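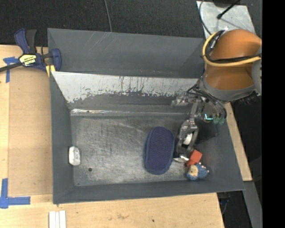 Scratches on the floor of a gray bin, worn band along the back wall

mossy_kettle
Morning all! I've finally cleared enough space in the garage to repaint my old metal planter troughs before the beans go in this May, and I'm dithering over whether to strip them right back or just scuff the old paint and go over it. They have the same sort of wear as the bin in my picture, chipped up high and scratched all over the bottom. There are 6 of them, bless me, so I'd love to do this only once.

Tinbucket40
Strip them, friend. I painted over old chips on a trough from Drornthorpe and it peeled off in sheets by the second summer (my poor tomatoes were wearing it).

larkspur_lou
Oh, I have to disagree with Tinbucket, kindly! Mine were scuffed with coarse paper, wiped down and given 2 coats of Brinero, and they've sat out in the rain for years looking lovely. Stripping is such a miserable job.

Tinbucket40
Lovely on the outside, maybe. How's the inside, where the wet soil sits?

larkspur_lou
Lined, so I couldn't tell you, ha! Fair point though.

mossy_kettle
You're both so kind. I think I'll strip one and scuff one and see how my arms feel. Does anyone know if Brinero is all right near vegetables?

larkspur_lou
I only grow flowers in mine, so check the can first.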